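Folding demos with a hand-held gripper – how slow is too slow?
Posted in Skemberg Makers Help, June 2023

I'm recording jacket-folding demos by hand for a policy that will eventually run on an arm. My first 39 takes look like someone packing during a fire drill. The fabric smears whenever I spread it flat, and the trained model mostly learned to flap. Do I slow down, or just record up to 1,000 more and hope?
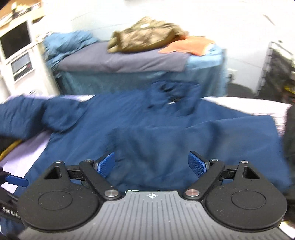

2 replies, sorted by votes

buvwood_bench
Slow down, but evenly. If you crawl through the grasp and then whip the sleeve across, the policy learns both halves faithfully. I went through 215 shirt demos before admitting the shirt wasn't the problem.

What I'd change, in order:

Start every take with the garment front side up and the collar away from you. Dark padded nylon gives the wrist camera very little to go on, so use whatever it has: the zipper line, a chest patch, the hem.

Come in at the hem with the fingers open and pause for a beat before you close them.

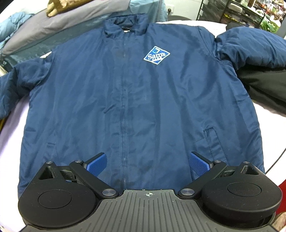 Throw out any take where you stopped to think. Your hesitation is data too, and the robot will reproduce it with great dignity.

Vary where the sleeves land between takes. Leave the collar alone until the rest works – I lost most of May to collars.

zoltville13
just teleoperate it?? we use Lai for that and the blur went away because the arm physically can't move that fast. takes forever though. also try a towel first, towels don't have sleeves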